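Ilgın Çetinkaya answers my first question before I've sat down. I'd asked, over my shoulder, whether planning for two arms is twice as hard as planning for one. "Oh, much worse than that," she says, and goes off to find me a mug.

Ilgın writes motion planning software at Orkitz, and for the past while her life has been a tool called Rurkus. It takes two robot arms that share a kitchen and works out who moves when. She's been at it since April, mostly with one colleague, Demetrio Soler, who looks after the simulator and has the desk facing hers. They argue a lot – cheerfully, as far as I could tell, though I was only there for a morning.

I wanted to know what happens when you press go. "The planner gets a kitchen and a goal," she says. "It tries 2,000 candidate paths per arm and throws nearly all of them away. People think the clever bit is finding a path. Most of my code is about saying no quickly."

And what does it say no to? "Elbows!" she says. "Everybody watches the hand. I spend my days on elbows."

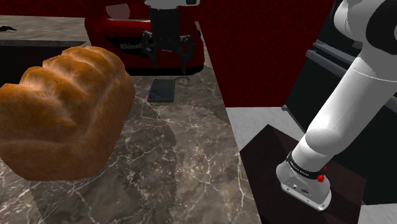
Collision checking is the part Ilgın could talk about until dinner, and I let her. The early version of Rurkus wrapped everything in a plain box, which made the math fast and the robot very timid. "Take a loaf like that one, with all the ridges on top," she says. "Put a box around it and you've filled in every crease and rounded corner with solid bread. Now the gripper over by the red appliance thinks it has less counter than it really has, so it takes some silly route." These days each object gets a tighter shape, and the planner only bothers with the detailed one when an arm comes close. Cables are still a sore point. The thin dark one curling on the marble gets treated as a flat patch to stay out of, and she pulled a face telling me so.

Demetrio wheels his chair over at this point (he'd been listening, obviously). His complaint is shadows. "She doesn't care about them, her planner has the geometry handed to it," he says. "But the perception side only gets pixels, and if my shadow has stair steps down the edge, the network can decide that's an object." So is he going to smooth them out? He wobbles his hand. Softer shadows slow the renderer down, and he has a nightly batch of 500 kitchens to get through.

"He's been saying he'll fix it for ages," says Ilgın.

"I've been saying I'll look at it," says Demetrio.

The batch is how they find out what they've broken. Every change to Rurkus gets run overnight, and in the morning there's a list of failures. The worst was 244, after Ilgın changed how the arms hand over priority. Both of them kept politely waiting for the other. "Demetrio printed the log and left it on my keyboard," she says. "I deserved it." The fix took 2 lines, and she won't tell me how long she spent finding them.

I asked whether she trusts the tool enough now to leave it alone. She thought about that for a bit. "I trust it to stop," she says. "Getting it to carry on afterward, from wherever it stopped, without planning everything again from scratch – that's what I'm working on this month." Then her terminal beeped, something had failed a test, and she turned around to look at it while I finished my coffee.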